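Koldale Clothing Hire: July progress report for the Redham Fund

We've had a wonderful few months, and the occasionwear rail is busier than we dared hope! 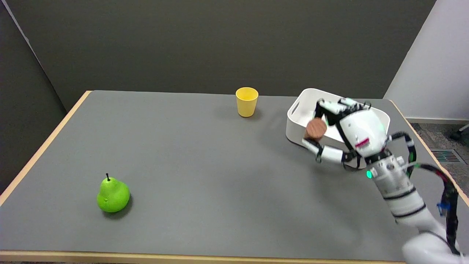
Your grant has now paid for 79 more outfits, mostly wedding guest dresses and suits, plus 4 bridesmaid sets in matching sage. Loans since opening stand at 1025. School prom season was hectic (every long dress in a size 12 went out twice) and we loved it.

Alterations are going well too — 11 people finished the hemming course at Mamon Street and most have asked for a second one on zips.

Still to do: more men's jackets in larger sizes, and a better steamer. Yuan Cleaners have agreed to hold their prices until spring.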